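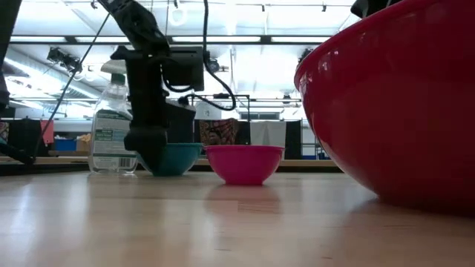 3. Potluck and hall rental

Leonie Tautahi in the chair, Edith Montoya taking notes. Started late, 7:10.

Hall - Plikstead wants 800 for the night, deposit extra. Edith to ask if that includes the kitchen.

Headcount 37 so far, still waiting on the Chávez family. Sign up sheet has too many desserts, no salads. Leonie will email evryone.

Bring your own serving bowls, names on the bottom please. Two went missing in December.

4. Money

Balance 1,508 before the hall. Giditz invoice paid. Nastgate still owes us, Edith to call agian.

5. Parking - held over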